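Review: Dursun Kitchen Sim Pack, second edition
Reviewed for the Zidbridge robotics club by Belmiro Esteves
April 2, 2022

The Dursun Kitchen Sim Pack is a set of simulated household rooms for testing robot arms in software. The club bought a shared license in November and has used it every week for the manipulation project. The students work in pairs. Each pair writes a controller, runs it against a batch of random layouts, and reports a success rate. This review covers the pack as a teaching tool for high school students. It does not cover the research features, most of which we left switched off.

Setup

Installation on the club laptops took one meeting. The installer is a single download, and the graphics check it runs at the start is useful: it refused two of our oldest machines before wasting any disk space on them. The other laptops passed and needed no driver changes. The license server must be reachable the first time a user logs in. After that, work can be done offline, and several students ran batches at home.

The arm is chosen from a menu. We used the standard parallel gripper throughout because it is close to the one on the Wakbridge bench arm in our workshop. Finger width, finger depth and maximum opening are plain numbers in a text file. Changing them and reloading takes a few seconds.

Documentation is mixed. The chapter on joint control is complete, with a worked program for each control mode. The chapter on contact settings lists the parameters and gives their default values but does not say what happens when they are changed. Milagros Huanca, who runs the software side of the club, wrote a two-page supplement for our students. The publisher should have done this.

Layouts and objects

A layout is built from a seed number. The seed picks the room, the cabinets, the colors of the walls, and which loose objects appear. The same seed gives the same room on every laptop, so two pairs can compare controllers fairly. We used seeds 1 to 1,000 for practice and held back seeds above 3,000 for the final test.

Variety is good. Wall colors range widely, and cabinets come in several finishes. Object models are less even. Utensils and handles are clean shapes with sharp edges. Food items have rough textures and lumpy outlines, and at the wrist camera's resolution a few of them are hard to name. For grasping this matters little, but one pair tried to train a simple classifier on the food items and had a poor time with it.

The wrist view

The pack offers a fixed room camera, a shoulder camera and a wrist camera. The wrist camera is the one we recommend for teaching. Students can see both fingers at all times, and errors in approach angle show up at once. It also makes clear how strange a kitchen is from the point of view of an arm that has been sent to a low pose and tilted back.

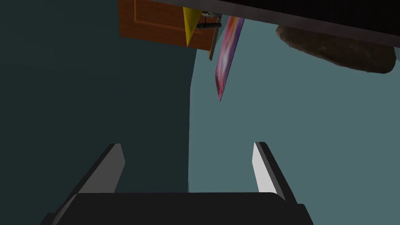 Wrist view, gripper open and empty. Knife blade and wooden cabinet overhead, brown object at right under the dark surface.

Poses like this one are worth class time. A beginner's first instinct is to treat the direction the fingers point as "down," and many first programs have that assumption built in. With the fingers pointing up, a command to advance along the tool axis raises the hand. The blade is the nearest thing to the open gap in this view, and its point faces the gripper. In our grading scheme, any contact with a blade scores zero for the run, so students have to plan a route before they close any distance.

Lighting is simple but adequate. The inner face of one finger can be nearly white while the other is a dull gray, as in the view above. Two pairs had written finger detectors that used a single brightness threshold, and both detectors lost the dim finger. The repair was to read finger position from the joint values, where it had been available all along. I count this as a point in favor of the pack.

Flat walls are a weak point. They are smooth and carry no texture at all, and any method that tracks surface features between frames has little to hold on to. A texture option exists in the settings panel. On our version it changed the floors and left the walls alone.

Control and timing

The control loop ran at a steady rate on every laptop that passed the graphics check. We set a limit of 140 steps per attempt. That is enough for a direct approach and a grasp, and it is tight for a controller that hunts back and forth. Anyone using the pack for a class should set a limit early. Without one, weak controllers will sometimes succeed by wandering, and the success rate stops meaning much.

Contact behavior is acceptable for boxes and thick handles. Thin objects are less reliable. A blade gripped flat across both fingers tends to creep, and raising the friction value past the default made it jump instead. We ended up keeping the defaults and removing thin objects from the list of allowed targets. They stayed in the rooms as obstacles.

The log file records joint values, contact events and the seed for every attempt. It is plain text with one line per step, and students opened it in a spreadsheet with no help. The replay tool reads the same file. It can play forward at any speed but cannot step backward, a real annoyance when looking for the moment of first contact.

Comparison

Before this we used the Kornell classroom simulator. Kornell is easier to install and its manual is better. It has one table, a few blocks and a camera fixed above them, and students reached the end of it quickly. I would still start a first-year group on Kornell for the opening month, then move them to Dursun.

Summary of findings

Good: repeatable seeds, clear wrist view, readable logs, stable timing.
Poor: contact chapter in the manual, blank walls, replay tool without a back step.
Not tested: two-arm mode, mobile base, network play.

Recommended for clubs whose students can already write a loop and read a coordinate frame. Milagros's supplement on the contact settings is in the shared folder, under the manual. Members who want a login should ask her before the next meeting.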